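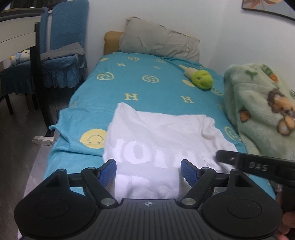
침실 점검 당시의 침대. 청록색 시트 위에 흰 티셔츠와 연두색 머리 인형이 놓여 있음.

스케두붐 하우스 객실 안전·정리 점검표
대상: 208호 침실
점검 시기: 2022년 4월
작성: 임피 쿠우시스토 (Impi Kuusisto)

점검표를 읽으시는 분께
안녕하세요. 늘 그렇듯 제 의견란이 칸보다 길어졌습니다. 표시만 해서 넘기면 금방 끝나겠지만, 방을 쓰는 분도 읽고 다음 점검자도 읽는 종이라서 조금씩 더 적게 되네요. 급하신 분은 '조치 필요'라고 적힌 항목만 보셔도 괜찮습니다. 표시는 양호, 주의, 조치 필요의 세 가지를 씁니다.

가. 침대와 매트리스

1. 침대 틀의 흔들림
결과: 양호
의견: 양쪽 모서리를 잡고 앞뒤로 밀어 보았습니다. 삐걱거리는 소리도 없고 다리도 바닥에 잘 붙어 있습니다. 작년 8월에 브렐러 나사로 다시 조인 뒤로 느슨해진 곳이 없어 마음이 놓입니다.

2. 헤드보드 고정 상태
결과: 양호
의견: 황갈색 헤드보드의 둥근 모서리를 손으로 쓸어 보았고 거친 곳은 없었습니다. 벽 쪽 머리맡에 앉아 책을 읽는 분이라면 등을 기대실 텐데, 체중을 실어도 밀리지 않습니다. 다음 점검 때도 베개를 잠시 치우고 아래쪽 연결부까지 봐 주세요.

3. 시트가 매트리스에 제대로 씌워졌는지
결과: 주의
의견: 왼쪽으로 시트 자락이 뭉쳐서 매트리스 밖으로 삐져나와 있고, 거기서부터 긴 주름이 잡혀 있습니다. 큰일은 아니지만 밤에 일어나다가 발에 걸릴 수 있으니 매트리스 밑으로 넣어 주시면 좋겠습니다. 모서리를 먼저 접고 긴 변을 나중에 밀어 넣으면 훨씬 오래갑니다. 저는 이 순서를 거꾸로 하면서 몇 년을 보냈답니다. 웃는 얼굴 무늬가 있는 시트라 점검하면서도 기분이 좋았어요!

4. 매트리스 꺼짐과 얼룩
결과: 양호
의견: 시트를 들추고 확인했습니다. 가운데가 아주 조금 내려앉았지만 사용에 지장은 없습니다. 뒤집는 일은 혼자 하지 마시고 꼭 두 사람이 하세요. 케투넨 매트리스는 보기보다 무겁습니다.

나. 침구와 침대 위 물건

5. 베개
결과: 양호
의견: 회색빛 도는 베이지색 큰 베개가 헤드보드에 비스듬히 기대어 있습니다. 겉에 구김이 있어도 안전과는 상관이 없으니 그대로 양호로 적습니다. 솔기를 따라 만져 보았는데 터진 곳은 없었고, 속이 한쪽으로 몰리지 않게 가끔 두드려 주시면 됩니다. 햇볕 좋은 날 창가에 세워 두면 더 좋고요.

6. 벗어 두거나 펼쳐 둔 옷
결과: 주의
의견: 흰 티셔츠가 침대 앞쪽에 구겨진 채 펼쳐져 있습니다. 저도 집에서는 침대를 옷걸이처럼 쓰는 사람이라 잔소리하기가 좀 민망하지만, 취침 전에는 개어서 서랍에 넣거나 빨래통으로 보내 주세요. 티셔츠는 세로로 반 접고 소매를 안으로 넣은 다음 아래에서 위로 두 번 접으면 서랍에 세워 넣기 좋은 크기가 됩니다. 히터 위에 걸쳐 말리는 것은 어느 방에서든 안 됩니다.

7. 인형과 장난감
결과: 양호
의견: 동그란 연두색 머리에 크림색 몸통을 한 봉제 인형이 하나 있습니다. 작은 눈이 단단히 붙어 있는지 살짝 당겨 보았고, 봉제선도 확인했습니다. 어린 동생이 놀러 오는 방이라면 눈이 헐거워진 인형은 바로 알려 주세요. 바늘과 실은 관리실에 늘 있고, 저는 꿰매는 일을 꽤 좋아합니다.

8. 플리스 담요
결과: 양호
의견: 올이 풀리거나 눌어붙은 자국이 없습니다. 건조기에 넣을 때는 낮은 온도로 돌려 주세요. 침대 밖으로 길게 늘어지지 않게 접어 두시면 더할 나위가 없겠습니다.

다. 벽, 바닥, 전기

9. 침대 머리맡 벽
결과: 양호
의견: 푸른빛이 도는 옅은 흰색 벽입니다. 손바닥을 대 보아도 눅눅하지 않았고 곰팡이 냄새도 없었습니다. 겨울을 난 뒤라 걱정을 했는데 다행입니다. 침대와 벽 사이에 손가락 하나 들어갈 틈은 남겨 두세요.

10. 침대 밑
결과: 양호
의견: 손전등으로 비춰 보았습니다. 먼지가 조금 있는 정도이고, 콘센트 앞을 막는 상자는 없습니다.

11. 콘센트와 연장선
결과: 조치 필요
의견: 책상 쪽 콘센트 덮개에 금이 가 있습니다. 키벡 덮개로 주문을 넣어 두었으니 교체할 때까지 그 자리는 쓰지 말아 주세요. 임시로 테이프를 붙여 두었습니다. 연장선을 이어 꽂거나 이불 밑으로 지나가게 하는 일도 삼가 주시고요.

12. 연기 감지기
결과: 양호
의견: 시험 단추를 눌러 소리를 확인했습니다. 갑자기 울려서 놀라신 옆방 분들께 죄송합니다. 다음에는 문을 두드려 미리 말씀드리겠습니다.

후속 조치
콘센트 덮개 교체: 관리실 담당, 부품 도착 즉시
시트 자락 정리: 방 사용자
티셔츠 정리: 방 사용자, 취침 전까지
재점검: 콘센트 항목만 다시 확인

덧붙이는 말
전체적으로 편안하고 잘 관리된 방입니다. 주의 표시를 받았다고 벌점이 쌓이는 제도는 없으니 걱정하지 마세요. 점검표에 대한 의견은 관리실 문 옆 초록 상자에 넣어 주시면 제가 직접 읽습니다. 지난번에 글씨가 너무 작다는 쪽지를 받아서 이번에는 조금 키웠습니다.

점검자 서명: 임피 쿠우시스토
방 사용자 확인: ____________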